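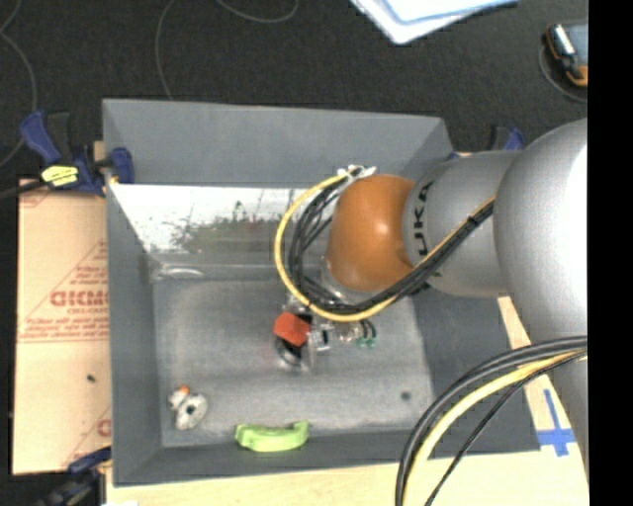
You're going to have to give up on the corners, one of the seniors said. Every team gives up on the corners in the end.

I didn't answer. It was nearly midnight and we had the lab in the Flanagan building until 2, and I had been working on the corners since supper. The Masetier Cup was in March. The rules were a page and a half long. The judges put parts in a bin, the arm took them out, and whatever was still in the bin after ten minutes counted against you. A team from Bullura had won it the year before with 50 parts.

Our best was 32.

The trouble was the long green piece. It was curved, with raised ends, and it liked to lie against the near wall. The camera found it every time. The arm went down for it every time too, and then the wrist came too close to the wall and the program stopped and waited for someone to walk over and press the button. I had pressed the button so often that week that I heard the click in bed.

"Skip it," the senior said. "Tell it to skip anything by a wall."

"Then we leave six in the bin."

"Then we leave six."

He went to find coffee. The freshman who kept the log was sitting on the floor with her back against a cabinet. She wrote down every run in a spiral notebook, with the time and what had gone wrong. She had joined the club in the fall because her roommate wanted to, and the roommate had quit after the safety training.

"What's this one?" I asked.

"Run 271," she said. "Stopped at near wall. Same as 270."

I moved the arm up by hand control and checked the clamps on the bin. Then I looked at the cables for a while. The yellow one made a wide loop around the wrist. We had tied it back twice already, and each time it had pulled tight on the far side of the bin, so we had let it out again. In the program we had drawn a fat box around the whole wrist so that the loop would never touch a wall. I had drawn the box myself in October, before the loop was where it was now.

"Read me the first time it stopped at the near wall," I said.

She turned back a lot of pages. "Run 88. Before that it picked from there okay. There's a note. It says new box."

"Whose writing?"

"Yours."

I sat down at the computer and opened the file. The box was the same on all sides. It only needed to be that big on the side with the loop. If the wrist turned before it went down, the loop would be over the middle of the bin and the other side could go in close. I made the box smaller on that side and added the turn. It took twenty minutes, mostly because I typed a minus sign where there shouldn't have been one and the simulation put the arm through the table.

The senior came back with three coffees from the machine and watched over my shoulder. He had been on the Lakis team in high school and he knew more than I did about almost everything in that room.

"Slow on the first one," he said.

"I know."

I set the speed down to ten percent. The freshman stood up and uncapped her pen. The senior put his coffee on the windowsill and held the stop button in his hand.

"Run 272," she said, and wrote down the time.

The arm turned its wrist and started down toward the wall.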